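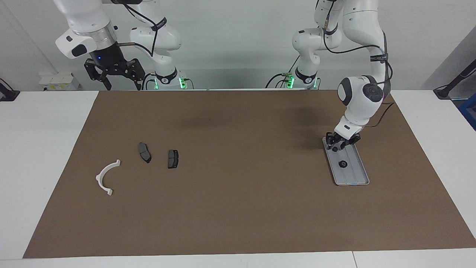

Brown paper sheet on a white tabletop, two white robot arms at the far side.

Overview Files Usage Issues License

Wirurden, release 4

Wirurden is a table of wiper and washer faults on passenger cars and light trucks, as written up by independent repair shops. Each record covers one shop visit. It joins the customer's complaint, the mechanic's finding, the parts replaced and, where the shop sent it, the result of a follow-up call.

The release holds 1,697 records from 148 shops and covers 351 combinations of model and body style. It was frozen on September 14, 2025.

Recall status is not part of the data. A record may describe a car that was under an open recall at the time of the visit, and nothing in the table will show it. Users who need that link have to build it themselves from public recall lists. The full vehicle identification number was never collected, so the match can only be made by model, body style and model year.

Files

visits.csv — one row per shop visit. The main table.
parts.csv — one row per part replaced, keyed to visits.csv by visit_id. Visits with no part replaced have no row in this file.
shops.csv — one row per shop, with region and shop size class. No names or street addresses.
codes.csv — the list of fault codes with a short definition of each.
CHANGES.txt — changes between releases.

All files are UTF-8 with Unix line endings. Fields are separated by commas and quoted only where the text contains a comma, a quote mark or a line break. The complaint field does contain line breaks. Reading visits.csv line by line will give wrong results; use a proper CSV parser.

Fields in visits.csv

visit_id — text. Stable between releases. IDs of deleted records are not reused.
shop_id — text. Key to shops.csv.
visit_month — year and month. The day was dropped before release.
make, model, body — text, lowercase, spelled as in the shop's own system and then mapped to a common list.
model_year — integer. Empty if the shop did not record it.
odometer — integer, miles. Readings in kilometers were converted and rounded to the nearest mile. The field odometer_unit_src gives the unit the shop used.
complaint — free text. The customer's words as typed in at the front desk. Spelling is left as it was.
finding — free text, written by the mechanic.
fault_code — text. Assigned by our reviewers. See below.
fault_code_2 — text. Filled only if two separate faults were found on the same visit.
warranty — yes, no or unknown.
return_visit — yes, no or empty. Empty means the shop did not make a follow-up call. It does not mean that the car stayed away.

Fault codes

Codes start with a letter for the part of the system: M for motor, L for linkage, A for arm and blade, W for washer, E for switch and wiring. A second part gives the kind of fault. L-PLAY is wear in a linkage joint, L-OFF is a joint that has come apart. W-PUMP is a dead or weak pump, W-LINE is a split or loose hose.

E-INT covers faults that come and go and that the mechanic could not bring back in the shop. It is a weak code. In many of these records the mechanic cleaned a connector and sent the car out, and the true cause may have been anywhere between the stalk and the motor. We suggest leaving E-INT out of any work that compares parts.

Blades replaced as a courtesy during other work are coded A-ROUT and should be left out of failure counts as well.

How the data was gathered

Shops exported closed work orders from their own systems. Most of them use Sabbagh, a work order program for small garages, and for those the export is a fixed report. The remaining shops sent spreadsheets in their own layouts. Marwan Mansour wrote the import scripts and keeps one settings file per layout.

Work orders were kept if the labor lines or part lines named any piece of the wiper or washer system. Headlamp washers were kept. Rear wipers were kept and carry the flag rear = yes. Heated washer nozzles are in the table only if the fault was in the water path; heater faults were dropped because shops log them under too many different headings.

Free text was run through Tastier, a small script that strips phone numbers, plates, email addresses and names on a list. Hiba Darwish then read every complaint and finding by eye and removed what the script had missed. Removed text is shown as three underscores. If you find anything personal that is still in the files, write to the maintainers directly and do not open a public issue.

Coding

Two reviewers, Hiba Darwish and Hussam Qudah, gave each record a code without seeing the other's choice. Where the codes differed, Randa Nasrallah made the final call. The field code_agree is yes if the first two matched. Most of the splits are between M-WEAK and L-BIND, and with good cause: a stiff linkage and a tired motor both give slow wipers, and shops often replace the two together as one assembly. Parts.csv lists these as ASSY.

Known problems

1. Shops chose to take part. Dealers are not in the data at all, so faults fixed under factory warranty are badly under-counted. The warranty field is no help in correcting for this.

2. Cold regions have more shops than warm ones. Ice damage to arms and linkages is therefore over-represented against the car fleet as a whole.

3. There is no count of cars on the road. A model with many records may be a poor design or may simply be common near the shops that took part. Do not publish failure rates by model from this table.

4. A few shops enter the odometer reading only when an oil change is due and copy the old figure forward on other visits. Repeated readings are flagged with odo_stale = yes. The flag catches exact repeats only.

5. The model year of vans with conversion bodies is sometimes that of the body and sometimes that of the chassis. We could not sort these out.

6. Visits from August are thin in every year covered. Several shops close for part of the month.

Changes in this release

Release 4 adds the shops that joined through Romanen, the parts buying group, and splits the old washer code W-LEAK into W-LINE and W-TANK. Older records were recoded by hand. Code written for earlier releases that looks for W-LEAK will run without an error and return no rows.

The field tech_note was merged into finding. Where both held text, the note follows the finding after a semicolon.

Duplicate records from one shop that had exported the same period twice were removed. Their IDs are listed in CHANGES.txt.

Suitable uses

The table has been used to test text classifiers on short repair notes, and to look at which parts tend to be replaced together. Both are reasonable uses. The complaint and finding fields make useful pairs for work on how drivers and mechanics describe the same fault — drivers write about noise and streaks, mechanics about joints and amps.

It should not be used to judge a single shop. Shop IDs are there so that records from one shop can be kept on the same side of a train and test split. Writing style varies so much between shops that a random split will make a classifier look better than it is.

License and contact

The data is free to use and share with credit to the Wirurden maintainers. The import scripts are under separate terms, given at the top of each script.

Questions about the codes go to Randa Nasrallah. Questions about import layouts go to Marwan Mansour. Shops that want to take part in the next release should contact Bohdan Yurchenko, who will send the export steps and the data agreement. Corrections to single records are welcome through the issue tracker; give the visit_id and the field name.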